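# Review: Prindine Request Log, Standard Edition

Reviewed for the Wultgate Public Records Office
Tuesday, July 10, 2018

Prindine is a records tool for agencies that receive demands for customer or resident data from police, courts and other public bodies. It logs each demand, stores the warrant or subpoena behind it, and tracks whether the person concerned has been notified. The Office tested the Standard Edition for 60 days, using 117 closed requests with names removed.

## Intake

Each entry begins with the legal basis. The clerk must select a warrant, subpoena, court order, emergency request or consent form before any other field will open. A request without paperwork can be saved only as "pending," and no data may be attached to it. Reviewers considered this the strongest part of the product.

Scanned orders are read automatically. Dates and case numbers were usually captured correctly, although handwritten changes by a judge were missed and had to be typed in.

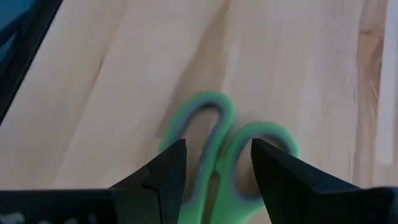 *Scissors with lime-green handles on a wooden surface.*

## Notice and delay

Where an order forbids notice to the account holder, Prindine records the end date and sends a reminder 14 days before it expires. The reminder goes to one address only. Offices with rotating staff should use a shared mailbox, as the setting cannot be changed without help from the vendor.

Emergency requests are handled less well. The form asks for a reason but accepts a single word, and it does not prompt the clerk to obtain a court order afterward. The competing Rilolis package does.

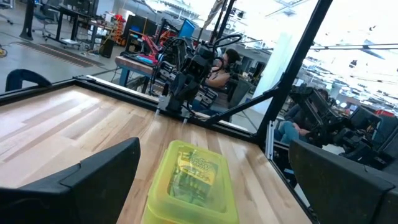 Nobuhle Mnguni disagreed with that last criticism, writing that a follow-up prompt belongs in office policy and that software reminders are too easily dismissed. The reviewers have kept their finding but note the objection.

## Reporting and cost

The annual report separates requests by type and outcome, and can be published without further editing. Staff access to each file is logged, and the log cannot be altered by an administrator.

The license costs $2,309 per year. Training is extra.

## Finding

Recommended for small and mid-sized agencies, on condition that emergency requests are checked by a supervisor. Questions may be sent to Naledi Xaba at the Records Office.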